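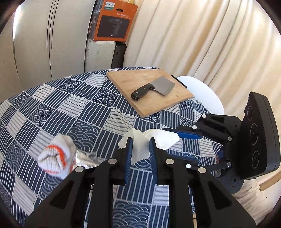 Notebook, September, 9 in the evening

Finally got the two shaker drivers bolted under the platform at Budmont and ran the low drone piece through them for the first time. Big difference from last month! With the speakers alone you hear the thing and think fine, a drone. With the floor moving you stop listening for notes and start noticing your knees. I sat there a good deal longer than I meant to and forgot to write any levels down, so the numbers below are from the second pass.

The left driver buzzes. I thought it was the patch itself (the Kuvard oscillator bank does get gritty when you push it), so I swapped the outputs, and the buzz stayed on the left side. Took the cover off, tightened everything I could reach, put a strip of felt under the bracket, and it's better but still there on anything under 40 – no wait, I wrote 400 on the tape and that's the crossover, not the buzz. I'll do a slow sweep next time and mark the spot properly.

What I really want to sort out is the ending. Right now the whole piece fades over 10 minutes and it's too polite. Everyone who has sat through it so far starts shuffling well before it's gone, and I can't blame them, I was reaching for my water too. Tried cutting the floor drivers first and leaving the high shimmer hanging by itself. Much stranger, in a good way. Your body thinks it's over and your ears don't agree. Keeping that for now, though the shimmer needs to be quieter, it got a bit whistly near the back wall.

Also tried the Myklebust recordings (the ferry engine ones) under the middle section. Lovely sounds, wrong piece. They make you picture a boat and then you're stuck on the boat. I've moved them to the scraps folder in case anyone wants them for the Ekell show.

Room notes: the door leaks sound from the corridor, mostly at the bottom. Rolled a blanket against it and that helped more than the fancy seal we paid for. The ventilation hum sits almost exactly on the root note, so I retuned the drone down a hair until the two beat slowly against each other. I like it so much I'd be sad if they ever fixed the fan.

To do: sweep the left driver, longer cable for the back pair, print the new cue sheet, ask Ekell what their floor is made of. If it's concrete we'll need to build another platform and I'd want to start on that soon.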